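Scoring two-arm pick-and-place runs by stage
Kakell lab guides, last updated 19 August 2021

If you have trained a policy for a pair of arms and want to know whether it is any better than the one you had last month, sooner or later you will find yourself sitting next to the table with a clipboard, deciding what counts as a success. I have spent more afternoons on this than I care to add up, and this page is my attempt to save you a few of them. It goes through the stage scoring we use in the Lamrani project, start to finish, for the plainest task we have: one arm picks up a small object and puts it in a bin while the other arm stays out of the way.

You will need a trained policy, a baseline to compare it with, and a way to step through recorded video one still at a time. We keep our logs in Adance, but a spreadsheet will do just as well for a first try.

Why we stopped scoring pass or fail

Our training set for this task has 941 demonstrations in it, and for a long time we reported a single success rate for each policy. The trouble showed up when we compared 2 policies that came out nearly level. One of them missed the object again and again but never dropped it once it had it. The other reached the object every single time and then let go over the table edge of the bin. Those are very different problems, and they call for very different fixes (more reaching data in the first case, a better look at gripper commands in the second), and our tidy little percentage had hidden all of it. So now we write down how far each run got.

Step 1. Write out your stages before you run anything

We use five, and I'd suggest borrowing them as they are until you have a reason to change them:

0 – the active arm has not come near the object
1 – at the object: the gripper is at the object, but there is no evidence yet that it is holding it
2 – lifted: the object has clearly left the table with the gripper
3 – over the bin: the object is carried above the bin opening
4 – placed: the object is resting inside the bin and the gripper has backed off

Print them and tape them up where the scorer can see them. It sounds fussy, I know, but definitions have a way of sliding over a long day, and by the thirtieth run you will be feeling generous.

Step 2. Choose start positions and stick with them

Pick eight places on the table for the object and mark them on a paper sheet the size of the tabletop. Lay the sheet down to set the object, then slide it out again before the run so the policy never sees your marks. Try to include a couple of spots that are hard to reach. Far corners are good for this, as they make the arm stretch out, and a stretched arm will show you every small error in your calibration.

Both policies get the same eight spots. Run each spot five times per policy, alternating between the two as you go. If you do all of one policy in the morning and all of the other after lunch, then a change in the light or a slipping finger pad will land entirely on one side of your comparison, and you'll have a hard time spotting it afterward.

Step 3. Reset the table the same way every time

Put the bin back on its mark, turned the same way, and check that nothing has been left in it. Send both arms to their home pose. Glance at the cables while you're there, particularly the loops around the elbows and wrists, and make sure they have enough slack for the longest reach you plan to ask for. A cable that pulls tight halfway through a reach looks exactly like a bad policy in the logs – I once retrained a model over one.

Then set the object, pull out the sheet, and start the recording before you start the policy. A second or two of stillness at the beginning makes it much easier to line things up later on.

Step 4. Let the run finish

Set a time limit and leave the run alone until it gets there, unless something is about to be damaged. It is very tempting to stop a run that has plainly gone wrong, but policies do recover, and a recovery is worth knowing about. If you do have to step in, note the stage reached so far and add an S for "stopped." Stopped runs stay in the table. Throwing them out will flatter whichever policy is rougher on the equipment.

Step 5. Score from the video, with the policy names hidden

Have someone rename the recordings so you can't tell which policy you're watching. Go through each one and write down the highest stage it reached, along with the time it first got there. We also keep a separate column for the idle arm, with a plain yes or no for whether it touched anything it shouldn't have.

When two scorers disagree, it is nearly always over the line between stage 1 and stage 2. Our rule is that you need to see the object move with the gripper, and that takes at least a few stills in a row. A single still won't settle it, however promising it looks.

Step 6. Practice on one still

Before you score a whole batch, try calling the stage from a single moment and then saying out loud what you would need to see to go one higher. New scorers in our group do this for half an hour and it helps them tremendously. Take the still at the end of this step. The right arm is stretched toward the back of the table with its gripper pointing down, and a small yellow-orange object shows at the tip, partly hidden between the fingers. The pink bin is empty. My call is stage 1 and no more, pending the stills on either side. The left arm is folded up with its gripper beside the bin, and there is clear table between them, so the idle-arm column gets a "no" for this moment. 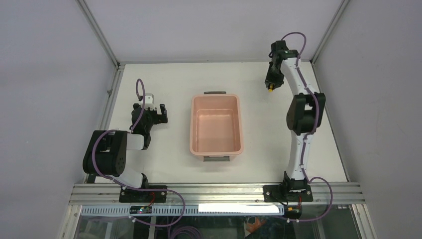
Step 7. Report the whole table

For each policy, give the number of runs that ended at each stage, all forty of them, and list the start spots separately so that a reader can see where the failures bunch up. If you boil it down to an average stage for a talk, please keep the full table in the appendix. The Cliretti comparison we ran the previous November only gave averages, and when we went back to it this spring we had to score every last video over again.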